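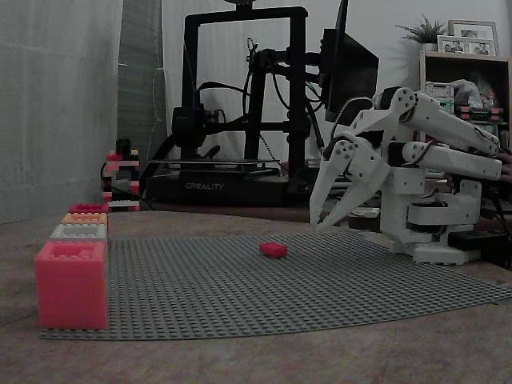
Notebook: glaze tests, second round

31 August 2019 | Svenja Pfister
Print this entry | E-mail this entry

Unpacked the small kiln this morning. It was at 56 °C on the readout when I opened the lid, so I left it propped for an hour and did the shelf cleaning first. Two shelves need new kiln wash. The old coat is flaking at the front corners and a piece of it landed in a test bowl on the bottom level. That bowl doesn't count for anything now.

The question for this round was whether the pinholes in the white glaze come from the clay or from the glaze. In April we switched from Riedl stoneware to Gotesley and the pinholes started a few weeks later, so everyone blamed the clay. I wasn't sure, since we also opened a new sack of frit at nearly the same time.

What went in

Tiles from both clays, all rolled on the same day, same thickness, bisqued together. Each clay got four versions of the white:

1. The recipe as it stands, new frit
2. The recipe as it stands, last of the old frit
3. New frit, glaze put through the fine sieve twice
4. New frit, glaze thinned with water and dipped for a count of three

All tiles on the middle shelf, Riedl at the back, Gotesley in front. I should have mixed them. The back of that kiln runs hotter and I knew it when I was loading.

Results

Version 1 has pinholes on both clays. They are worse on Gotesley, but the Riedl tiles have them too, mostly along the lower edge where the glaze is thickest.

Version 2 looks better on Riedl and about the same on Gotesley. One Gotesley tile has a bare patch near the hole, which I think is a fingerprint from when I was stamping the numbers.

Version 3, no change that I can see. The sieve did catch some hard lumps, so it is worth doing anyway.

Version 4 is the best of the lot on both clays. A few pinholes on Gotesley, none on Riedl. The color is thinner and you can see the body through it at the edges, a warm gray on Gotesley and more of a tan on Riedl. I like the gray. It would not suit the dinner plates.

So thickness matters more than I gave it credit for. The bucket has been standing open during long dipping days and losing water, and we top it up by feel. I weighed a measured pint of the current batch and it was well over the figure on the recipe card. Wrote the weight on masking tape on the lid. Please weigh before dipping from now on and add to the tape.

Kiln notes

Stetell controller held the program fine. It gave error 891 once during the first ramp, cleared by itself, and did not come back. The manual lists it as a brief loss of signal from the thermocouple. I tightened both screws on the terminal block and one of them took a quarter turn. If it shows again, write down the temperature and the time.

Firing counter on the meter reads 3,522 hours. The elements were last changed before I started here, and the top one is sagging out of its groove on the left side. I pinned it back. The top shelf came out cooler than the middle by half a cone, going by the witness cones, so the element may be on its way out.

Platamine wax resist: the new jar is thicker than the last one and drags on the brush. Warm water in the lid helped a little. Foot rings came out clean all the same.

Next round

– Same four versions, clays mixed across the shelf
– Slower bisque for half the Gotesley tiles
– Ten-minute hold at the top for everything
– Cones front and back on every shelf
– Kiln wash first, let it dry overnight

Old frit is down to one yogurt tub. I put it behind the cobalt with a label on it. Don't use it for production.

2 comments | 4 shares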